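How Pictures Get Onto Cloth

Look at the sheets on your bed, the curtains in your room or the shirt you have on. Chances are at least one of them has a pattern. It might be stripes, stars, flowers or a cartoon animal. Somebody had to put that pattern there, and there is more than one way to do it.

Woven in or printed on?

Cloth is made of threads that cross over and under each other. If a weaver uses threads of different colors, a pattern appears as the cloth is made. Plaid is usually made this way. Turn a woven plaid shirt inside out and the pattern looks nearly the same on both sides, since the color is in the threads themselves.

A printed pattern is different. The cloth is woven first, often in plain white, and the colors are added later. Turn a printed shirt inside out and the pattern often looks pale. Most pictures with lots of small parts, like faces and leaves, are printed.

Blocks of wood

One of the oldest ways to print cloth is with a carved block. The carver draws a shape on a piece of wood and cuts away everything around it. The shape that is left standing up is brushed or dipped with color and pressed onto the cloth, like a rubber stamp.

Each color needs its own block. A flower with red petals and a green stem needs two. Manuela Barbieri prints tablecloths by hand, and her largest one takes 1,136 presses of the block. She starts at one corner on Monday and works across in rows. If a block lands a little crooked, she leaves it. "You can't lift the color back up," she says.

Screens and rollers

In screen printing, a fine mesh is stretched tightly over a frame. Parts of the mesh are blocked so that color can't get through. The printer lays the frame on the cloth and pulls color across it with a rubber blade called a squeegee. Color goes through the open parts and makes the shape. Then the next screen goes down with the next color.

Factories wanted something faster, so they made screens in the shape of tubes. The cloth travels along on a wide belt and the tubes roll over it, one after another -- first one color, then the next. The tubes have to line up very carefully. If one is off by even a little, you will see a thin white gap beside a leaf, or a red nose sitting next to a face and not on it. 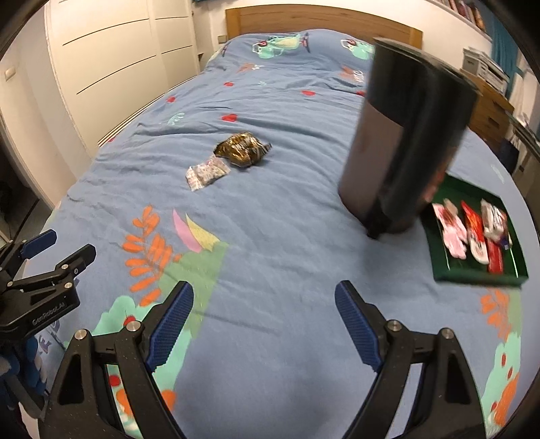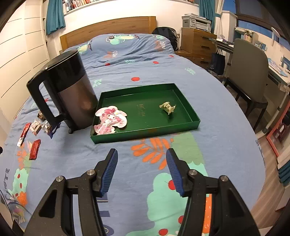 A pattern with many colors takes planning. The designer has to decide how many colors to use, because on a screen printing machine every extra one means another screen. Bedding for children often uses a lot of them. The duvet with the hearts and orange leaves has red, teal, green, pink and yellow on it as well as the blue behind them, and the cartoon characters are printed in among the plants. Picking colors that appear in more than one shape helps keep the number of screens down.

What is a repeat?

A tube goes around and around, so it prints the same thing each time it turns. The piece of the pattern that gets printed over and over is called the repeat. A small repeat might be as long as your finger. A large one might be longer than your arm.

The hard part is hiding the place where one repeat ends and the next begins. Designers use a trick for this. They draw some shapes in the middle of the paper, cut the paper in half, swap the two halves and tape them together. Now the old outside edges meet in the middle, and there is an empty space where they can draw more shapes right across the join. After that the pattern fits together on those sides. They do the same thing going the other way.

Printing with a computer

Many patterns are now printed by a machine that works like the printer in an office, only much wider. It sprays tiny drops of ink straight onto the cloth. There are no screens to make, so a designer can use as many colors as he or she likes.

Making the color stay

Fresh color would come off in the wash if it were left alone. Some printed cloth is steamed, and some is baked with dry heat. Either way, the heat helps the color hold on to the threads. Many kinds are then washed to carry away any extra dye.

Try it yourself

Ask a grown-up to cut a potato in half and carve a simple shape into the flat side. Brush fabric paint on it and press it onto an old pillowcase, with cardboard inside so the paint doesn't soak through. Let it dry, then follow the directions on the paint bottle before you wash it.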